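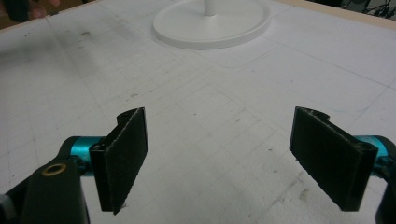
Comics translation fund: April progress report
April – by Edgars Avotiņš
Filed under: Adult Comics, Translation News

The Ernia anthology is scanned and cleaned, all 271 pages. Algirdas Baranauskienė has finished the English script for three of the stories. Lettering on the first is with Raudsepp.

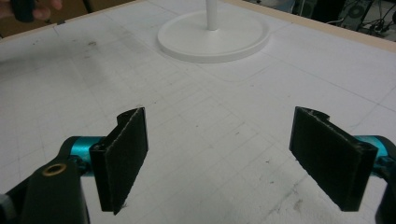

The artist's agent at Civivero still has the contract – we can't post previews until it is signed. Spending to date is $3,301, mostly lettering and the age-check page. The next payment can wait until the proofs are in.

Contact | © Nelevcombe | Back to top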